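Pestutville Rooms Refit - progress to end of September
To: Roswitha Hellwig
Re: Fladon grant, second installment

Quick one as the next claim form is due and I'd rather you had this first.

Where we are. 12 of the 14 bedrooms have furniture in and made up. The last two are waiting on paint, the Rothe people had to come back and redo a wall. Should be done before the heating goes on.

Bedding - all bought. Went with the fluffy blankets in the end, the cheaper fleece ones looked tired after a few washes at the Grurau house and we didn't want that again. They do show marks more than I'd like. Asked for a darker shade on the next order, no answer yet.

Toiletries. Residents told us in the spring they were arriving with nothing and then waiting till the next day for someone to unlock the supply closet. So now basics go out on an open shelf - creams, spray, lip balm, a pump bottle, that kind of thing. Full size, not the hotel minis, which ran out in two days and made a lot of trash. 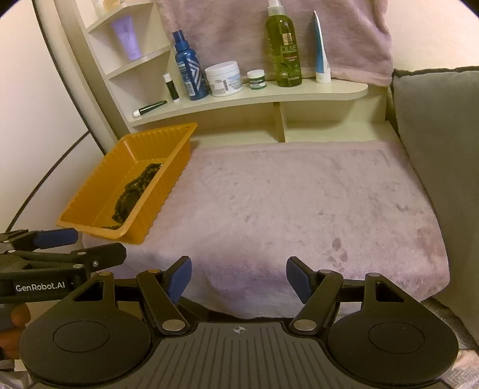

We're also trying plastic trays for small laundry and cloths so they don't end up on the beds or the floor. Early days. Some people use them for shoes. Fine by me.

Money. $400 left on the furnishings line, and $100 of that is promised for shelf liners. I'd like to move the rest over to toiletries refills if you're OK with it, please say yes or no before I order. Receipts are scanned except the one for the lamps, which I am still chasing.

Problems
Delivery slots. Twice the truck came at 7 am and there was no one to sign.
Two of the shelf units came with the wrong screws. Replacments arrived, units are up.
Storage is tight, spare blankets are stacked in the office and I can't get to the printer.

Next month
Finish the last two rooms.
Write a one page list for staff on what gets restocked and when. Have a draft, its too long.
Talk to residents again, same questions as in the spring, so you get a before and after for the final report.

Will send the claim form seperately. Call if anything looks off - mornings are best.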